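Teaching a robot without the robot: Miston's umbrella numbers are in

I've been bugging the folks at Miston for months to let me write up their handheld gripper study, and on Saturday they finally said yes (over lunch, with the spreadsheet open between the plates). So this is a quick one, and I'm pretty excited about it!

The short version: the team trained a two-armed robot to handle everyday office stuff using recordings made entirely by people. No robot in the room while the teaching goes on. Someone picks up a pair of handheld grippers, one per hand, and does the job themselves while the motion of both grippers gets logged along with the view from a head camera. The robot only comes into it later, when the trained policy gets loaded and everybody holds their breath.

Declan Pearce runs the project, and he's been at it since January. He told me the first thing they wanted to settle was whether it matters where you do the recording. The usual habit is to build a nice clean booth, gray backdrop, one table, even lighting, and record everything there. It's tidy and it's easy to manage. Declan's hunch was that the booth was hurting them, so they collected half their data in the booth and half out in the regular office, with the desks and chairs and cables left wherever they happened to be that day.

All told they ended up with 2,617 recordings, split evenly enough that the comparison is fair (one leftover went to the office pile, if you're the type who checks). The tasks were small household and office things: opening out a folded umbrella on a table, moving flowers from one desk to another, hanging a bag on the back of a chair. The umbrella was the one they cared about most, because it's floppy and awkward and really wants two hands.

Then came the testing. They ran 270 trials for each version of the policy, on a robot with two arms, in a room that neither set of recordings had been made in. The booth-trained version did fine as long as the table was bare. Put a few things around the umbrella and it started reaching for the wrong spot, or it would get one gripper on the strap and then just sit there. The office-trained version finished 16 percentage points more of its trials. I asked Declan to say that twice so I'd get it right.

Bình Đào, who wrote most of the training code, was a lot calmer about it than I was. She pointed out that the gap almost disappears for the flower task, and she thinks that's down to how easy flowers are to spot against a tabletop. The umbrella folds up differently every single time, so the policy needs to have seen a lot of messy versions of it. She'd like to see the same test on clothing before anybody gets too attached to the result, and I think that's fair.

The other thing I hadn't thought about is tracking. The software has to know where each gripper is at every moment, and the team does that with printed marker cubes fixed near the jaws. If the head camera loses sight of a cube for too long, the recording gets thrown out. Issa Matar handles the cleanup, and he says most of the losses came from people turning their wrists inward without noticing. They rewrote the instructions after the first couple of weeks (basically: keep the cubes where your eyes can find them) and the reject pile shrank a lot. He doesn't have a clean before-and-after figure for that, so I'm not going to make one up for him.

What I like about this is how ordinary the setup is. You need the grippers, some cables, a table and a person with a bit of patience. I had a go myself and my umbrella skills are, um, not research grade. My forearms were sore the next day, too! It's slower than using your own fingers, and you very quickly start planning each grab before you make it.

There are limits, and the team is upfront about them. It's one robot and one test room, and the people recording were all staff who'd had practice. The write-up is with two outside readers now, and Declan hopes to put the recordings out for anyone to use once the names and faces have been dealt with. Next on the list is a round at the Belkadi office across town, with new people and different furniture. I've already asked if I can come along.
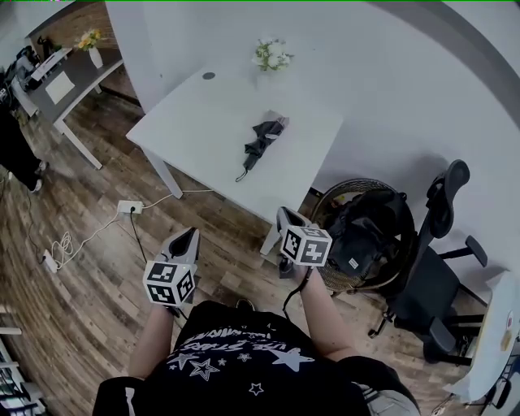 A gripper in each hand and a folded umbrella waiting on the table at the Miston office.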